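**Arm stops short when unplugging SATA cables in the practice tower**

Posted by kundudley_jr, March 28, 2025

We're in the student teardown project and our task is the old Dell desktop. Memory and expansion cards are fine now. The cable step is where we lose runs. The approach path is recorded by hand, and about 6 tries out of 8 the fingers close above the plug and come up with nothing. I have moved the approach point down twice and it still happens. We're using the Helerden script without changes apart from speed.

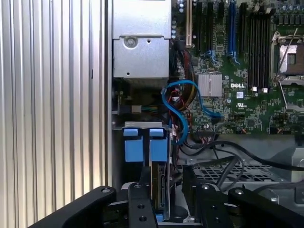

Does the cable step have to come before the drives?

The cable step comes first in the task sheet, and a run with the drives out before the cables is scored as incomplete.

**Shalini Katiyar**

Check your tool offset before you touch the path again. The Helerden script has the offset for the short fingers saved in it, and if you have the long ones on, every height you type in is wrong by the same amount. Ours was set to 282 and nobody had changed it after the finger swap. Run the calibration from the start menu, then record the cable approach again from scratch. Don't edit the old points.

Also slow down the last part of the move. A SATA plug needs a straight pull. If the wrist is still turning when the fingers close, they slide off the plug.

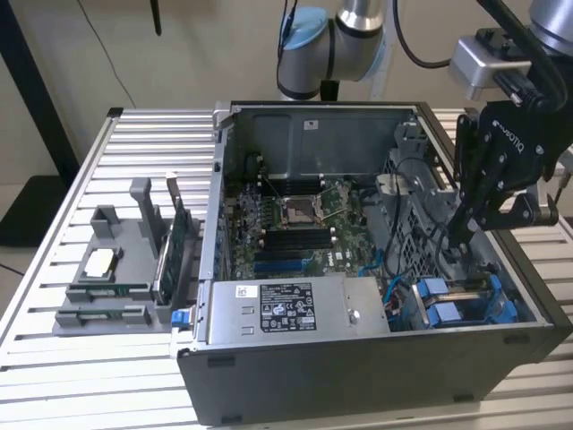 Sisodia Student Robotics Club | Teardown Team

When the calibration is done, do one dry run with the fingers open and stop at the plug. Look at it from the side. If the height is right there, it should be right for the drive handles too.

**mendutent**

had the same thing last November, restarting the controller fixed it for me. not sure why

**kundudley_jr**

It was the offset. Recalibrated and recorded the path again, and the first three tries got the plug. The log is at line 2,519 if anyone wants to compare. Restarting alone did nothing for us.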